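How I Keep My Old Android Phone Running in the Workshop (Storage, Battery and Charging Tips)

So if you're like me, you have an old Android phone that got retired from your pocket and now lives on the workbench. Mine plays music, times the glue, shows me plans and does duty as a level when I can't find the real one. It also fills up, heats up and dies at the worst moment, so I've picked up a few tricks, and I'm putting them all on one page because people keep asking me in the comments.

None of this needs root. I did root a phone years ago and had fun with it, but for a bench phone I just want it to work when my hands are dirty.

Clear the space first

Before you install anything, go to Settings, then Storage, and have a look at what is eating your space. On my phone it was the messaging folder. I had 2,114 pictures in there, most of them things other people had forwarded to me that I never wanted in the first place! I copied the good ones to my computer and wiped the rest, and the phone felt quicker right away.

Next, clear the cache on the two or three apps you use the most. Long press the icon, tap App info, then Storage, then Clear cache. Be careful you don't hit Clear data by mistake — that one logs you out and throws away your settings. I've done it. I lost all my saved timers and had to set them up again from memory.

After that go through your app list and remove what you don't open. If an app came with the phone and won't uninstall, tap Disable and it'll at least stay quiet. I got rid of 2 different flashlight apps, when the phone has a flashlight button built right in.

Make it easy to use with messy hands

I set the screen timeout to 10 minutes on this phone, and I turned the font and display size up two notches so I can read a cut list from across the bench. You'll find both under Display. Some phones put the font size under Accessibility, so look there if you can't find it.

For the timer and the lists I use a little app called Flistex. It's plain looking, but the buttons are huge and I can hit them with a knuckle. You can put its widget on the home screen (long press an empty spot, choose Widgets, scroll down to it, drag it out) and then you don't have to open anything at all. 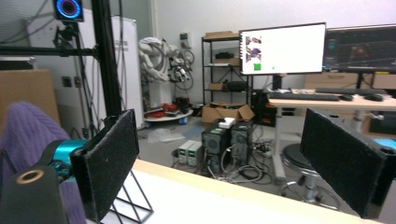
Voice commands are worth setting up too. Do the voice training with your usual noise going, fan on, radio on, whatever you normally have. Mine understands me far better now than it did when I trained it in a quiet kitchen at night.

If you keep the phone in a zip bag against sawdust, go into the Display settings and see if there is a touch sensitivity or glove option. Turn it on and the screen works fine through the plastic. Take the phone out of the bag to charge it, though. Bags hold heat and batteries hate heat.

Charging and battery

An old battery doesn't like sitting at 100 percent all day. Newer phones have a charge limit in the Battery menu, and if yours has it, switch it on and forget about it. Mine is too old for that, so I put the charger on a cheap Chambi plug timer that gives it two hours in the morning and one in the late afternoon. That keeps it somewhere in the middle, and it's been going fine since August.

Check the charging port if the cable feels loose. Power the phone off, shine a light in there and pick the lint out gently with a wooden toothpick. Please don't use a needle! I got a wad of fluff and sawdust out of mine, and the cable clicked in like new.

Stands and mounts

I tried a Bondholm clamp stand first, and it's sturdy, but the jaws press right on the volume button of my phone. The Flukness one with the bendy neck suits me better. Wrap a bit of bicycle inner tube around the arms and the phone won't slide when you tap it.

Keep the stand away from the edge where you saw or sand, and point the speaker side toward you. It sounds like a small thing, but I get by with much less volume that way.

One last setting

Turn off automatic app updates over mobile data. Open the Play Store, tap your profile picture, go to Settings, Network preferences, Auto-update apps, and pick Over Wi-Fi only. If your menus look different from mine, leave a comment with your phone model and Android version and I'll try to help you find it.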